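Print this page
E-mail this page

Speaker notes - "The Clean Desk Will Not Save You"
Wednesday, afternoon session, 25 min plus questions

OPENING

Don't thank everybody. Start with the memo.

Read it out slowly: "From October, all desks will be cleared by the end of each working day. Items left out will be removed." Wait. Somebody will laugh. Ask who has worked somewhere with a rule like this. Ask who kept to it for a full year. Leave the hands up long enough for people to look at each other.

Say where I stand right away. I don't hate tidy desks. I have one, most of the time. What I doubt is the claim that came with the memo, which was that a cleared desk makes a person do better work. I went looking for what that claim rests on and came back with very little.

1. WHERE THE NUMBER CAME FROM

The memo at Vaveck quoted a survey. 166 people answered it. The survey was paid for by Hyvönen, who sell storage lockers. Let that sit for a second, then be fair to them - a company can pay for a survey and still get a true answer. So look at what was asked.

The question was "Do you feel more productive at a tidy desk?" 99 said yes. Fine. I feel faster in running shoes. Nobody timed anything. No work was checked. And the people who like tidy desks are the ones who fill in surveys about tidy desks.

(If Tamás Pap is in the room he will say self-report is better than nothing. Answer: it depends what you spend on the strength of it. Move on, he'll want to do this for ten minutes.)

2. WHAT HAPPENED WHEN THEY TRIED IT

Renato Lumanlan ran the floor for the first nine weeks and let me read his notes. Go through these quickly:

- Papers went into drawers at five and came out again at nine. Same papers.
- The drawers filled up. Then the cabinets. Then boxes under the desks, which the rule didn't mention.
- Two contracts were lost in the first month. Both turned up in a box.
- Visitors said the place looked great.

The last point deserves some respect. If the aim was to impress visitors, it worked and they should say so. My complaint is with calling it productivity.

Emese Bozsik in accounts kept her piles the whole time and was told off more than once. Her month-end close was never late. One person proves nothing, and I'll say that before anyone else does. But the other side has been living on one survey.

3. THE BIT ABOUT HABITS

This is where the Vudis people come in with the coaching package. More than 100 slides. I have read all of them, please feel sorry for me.

The core idea is that small tidy habits spread to bigger ones. Wipe down the desk and soon you'll answer your mail on time. I can't find anybody who followed people long enough to see this happen. Veronika Bakos took the course and asked the trainer for the source. She was sent another slide.

What I will grant them: cleaning up is easier when the tool is within reach. That's dull and cheap. Put a dustpan where the crumbs are and somebody might use it.

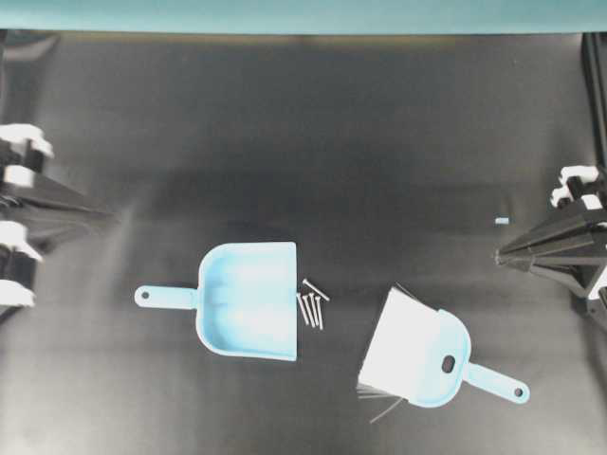

4. SO WHAT WOULD CONVINCE ME

Slow down here. People expect a rant and this part needs to be heard.

Take two teams doing the same kind of work. One clears the desks, one doesn't. Pick what you will measure before you begin - errors, late jobs, time spent looking for things. Swap the teams halfway. Let someone who doesn't sell lockers do the adding up.

Karthikeyan Venkataraman offered to set this up at Roline and was told it would be disruptive. Moving everyone's papers twice a day was apparently fine.

I might lose this one. If the numbers come out in favor of clear desks, I'll stand up here and read them to you.

5. CLOSE

Three questions for the next memo you get, on any subject. Who paid for the number? What did they ask, word for word? What would have counted as a no?

Don't put these on a slide. People photograph the slide and stop listening.

Then questions. Likely ones:

"What about hygiene?" Different matter, and a fair one. Clean and bare aren't the same thing. You can wipe around a pile, or lift it.

"What about confidential papers?" Also fair. Lock those up. That's a security rule and should be written as one.

"Isn't this all a bit petty?" Yes, a bit. So was the memo.

Print this page
E-mail this page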